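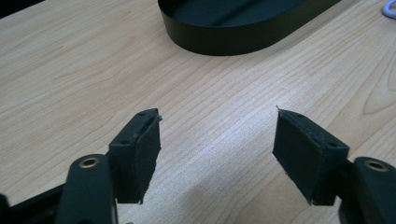
4.2 What people keep within reach

We had expected, going into the home study, that the top of a desk would tell us mostly about work. The 206 desk diaries we gathered through the Oneo survey suggest something a good deal friendlier. People wrote at length (sometimes at very great length, which we loved) about trays, dishes and little catch-alls, and about the things that land in them at the end of the day. One writer from Harkura gave 10 full lines to the tray where her keys go, and then one short line to her computer.

Figure 7. A black oval tray on a desk with a light wood surface.

Soft toys came up far more often than our coding sheet had allowed for, and we had to add a row for them in November, after the first batch of diaries from Stostevard had already been coded. Grown-ups keep them too, and they wrote about them fondly, with names and birthdays and long stories of how they were mended.

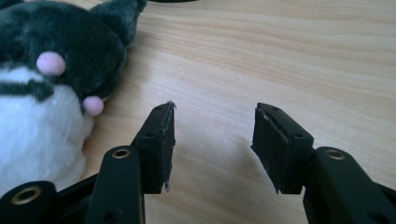
Most writers told us that a toy like this is moved whenever the desk is wiped down and then goes straight back to its old spot, while papers and cups wander all over the place. We borrow the term "anchor object" from the Chiriac coding guide for anything that is put back in this way. Trays fit the term nicely as well, although a tray tends to be lifted with everything still in it, and our sheet did not tell the two kinds of move apart.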